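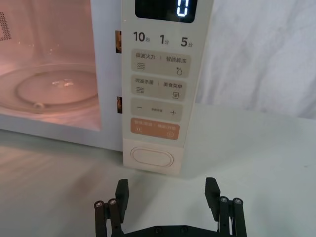

Why does the center of a reheated lasagna stay cold when the edges are bubbling?

Microwaves lose most of their energy in the outer inch of dense food, so the middle has to wait for heat to travel inward by plain conduction, and layered pasta conducts slowly.

I have been reheating the same dish every week since March and writing down what happens. The dish is a Fabbri recipe card lasagna, baked in a Sendia ceramic pan, cut cold and stored in single portions of 400 grams. I use a probe thermometer and take two readings per portion, one in the center and one near a corner. My target is 165 F at the center, the usual kitchen figure for leftovers.

Full power gets the corner there quickly. The center lags badly, and by the time it catches up the corner noodles have the texture of a belt. Dropping to half power fixes most of this. On my oven, half power means the magnetron cycles on and off, and the off periods give the heat time to move. Total time goes up. I settled on 12 minutes at half power, covered, with a 2 minute rest before measuring.

Shape matters more than I expected. A square block has four corners, and each corner takes energy from several sides. Cutting the portion into two flat slabs and laying them side by side with a gap evened out the readings considerably. Placing them toward the rim of the plate also helped.
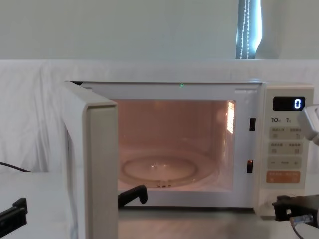
Door open, light on, glass plate in place.

Covering is the other variable. A loose lid keeps steam against the top layer and stops the cheese from drying. Plastic wrap did the same job but sagged onto the food. I now use an upturned Zamel bowl with a small vent hole, which has the drawback of hiding the food while it heats.

Starting temperature is the part I controlled worst. Portions from the back of my refrigerator start several degrees colder than those from the door shelf, and frozen ones are a separate problem. Ice absorbs microwave energy poorly and liquid water absorbs it well, so the first spot to thaw runs ahead of everything else. I thaw overnight and skip the defrost setting.

Next I want to repeat the series with rice, which has more air in it and should behave differently.

Comments

Tiziana Bortolotti
Does the 12 minutes hold for a meat sauce? Mine is very thick and I had a center reading of 84 F after what felt like forever.

wivusside
Two slabs with a gap works for shepherd's pie as well. I add a spoonful of water under the lid.

pk_in_the_kitchen
Please do the rice one. Mine dries out every time.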